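Pad wear notes, hand-held gripper, two finger sets compared over 764 grasps. Thread. 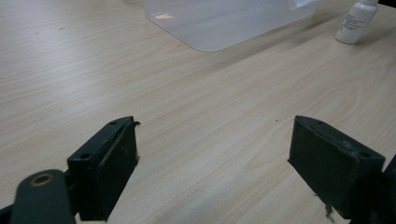
Set A, fingers open, view from the tool camera. Peeled flap on the left pad, frayed fibers under the right one.

1/ Setup first. Same hand-held tool body, same camera, same table. Set A is the original block finger with a flat glued pad. Set B is the Trarholm finger, where the pad slides into a dovetail and is held by one screw at the back. I wanted to know which one I could run for a week without touching it.

2/ Objects: a small plastic bottle, a plastic container, a folded cloth, a hex key, a deck of cards in its box. Each object gets picked, lifted to hand height, held for a slow count, put down. A slip is any visible movement of the object against the pad after lift. A drop is a drop. I score from video afterward and never while holding the tool, since I grip harder when I know I'm being graded.

3/ Set A went first. Grasps 1 to 200 were boring. Slips on the hex key, which slips on everything, and two on the cards. Pads looked gray and dusty but flat.

4/ First real change was at 200 and a bit, when the bottle started to rotate in the grip on lift. Wiped both pads with alcohol, let them dry, went back to normal for 107 grasps. Then rotating again. Second wipe bought much less than that.

5/ The peel starts at the top corner of the left pad. My guess is the approach angle. I come down on low objects slightly tilted and that corner meets the table or the object rim before anything else does. A right-handed operator would be my first suspect. Kęstutis Toom ran a shorter session left-handed on a fresh Set A pair and got the beginning of a lift on the other finger. One pair, one session, so treat it as a hint.

6/ Once the corner is up, the flap folds under on closing maybe one time in several. When it does, the pads no longer meet flat and the hex key has no chance. Thin objects suffer first. The bottle and the container hardly notice until much later.

7/ Fraying on the right finger is a different problem. It's at the lower edge of the pad and it didn't correlate with slips in my scoring. It does show up in the camera view, though, and that matters if you feed those frames to anything. Loose fibers move between frames.

8/ Which leads to the thing I should have checked earlier. The policy we train on this data (small, wrist view only) was fitted on clean fingers. I replayed it open-loop on recordings from late Set A and the predicted gripper width got noisy near closing. Masked the finger region and the noise mostly went away. So pad wear gets you twice: once in friction, once in pixels.

9/ Set B. Dovetail pad, slightly stiffer, slightly thinner. Baseline slips were higher than Set A from the start. The cards slipped on day one. If you only test fresh hardware, Set A wins and you stop there.

10/ But Set B stayed where it started. Slip rate at the end was the same as at the beginning within what I can measure. No lifted corner. Some polishing in the center of each pad, which a pass with a fine abrasive took off.

11/ Totals, both sets together: 764 scored grasps, 9 drops. Seven of the drops are Set A, and all seven come after the corner started lifting. The two Set B drops are both the hex key. I don't read much into those.

12/ Swap time. Set A: take the finger off the arm, scrape the old glue, glue, clamp, wait overnight. Set B: one screw, slide, done before the kettle boils. If you collect data with more than one tool this difference is bigger than anything in the slip numbers.

13/ Camera side of the comparison. I ran both sets with the same fixed exposure. The table is pale and the fingers are close to black, so auto exposure hunts whenever the fingers close and cover more of the view. Fixed exposure set on the open table gives you dark fingers with little detail in them, but the object stays readable. I'll take that trade.

14/ Anyone copying this: lock the white balance too. I forgot for the first session and had to throw it out. Those grasps are not in the totals.

15/ Controller. Width readout comes through a Sesta board, old firmware. It reports finger opening with a small offset that changes after a pad swap, because pad thickness changes. Re-zero with the fingers fully closed every time. With a curled flap trapped between the pads your zero is wrong and you won't see it in the log. Ask me how I know.

16/ I now re-zero, then close on a feeler gauge as a check. If the reading is off by more than a hair, I look at the pads before I look at the code.

17/ What I didn't test: wet objects, cold room, anything heavy, and a powered arm. All of this is hand-held, with my wrist supplying compliance an arm doesn't have. The Rozīte arm mount takes the same fingers and I expect the corner peel to come sooner there. Expect, no data.

18/ Several people asked why not just bevel the top corner of the Set A pad. I did that on a third pair. Glued, beveled with a blade, same approach angle. Too few grasps to put a number on, but no lift so far. If it holds, the cheap fix is a bevel and better glue, and Set B is only worth it for the swap time.

19/ Replying here to the question about adhesive: contact cement, both faces, roughened first. Cyanoacrylate was worse in an earlier try. It went brittle and let go in one piece.

20/ And to the question about screw spacing: the two small holes in the top of each Set A finger are not used in my build. Leave them open or fill them, but do the same on both fingers if your model sees them.

21/ Scoring sheet and the slip definition are going to the Nastville group on Monday so they can run Set B on their side. Different operators, different table. I'd like their approach angles more than their slip counts.

22/ Current plan: Set B on the tools that leave the lab, beveled Set A on the bench tool, pads photographed at the start of every session from the tool camera itself. Will add to this thread when the beveled pair reaches the grasp count where the first one started to turn the bottle.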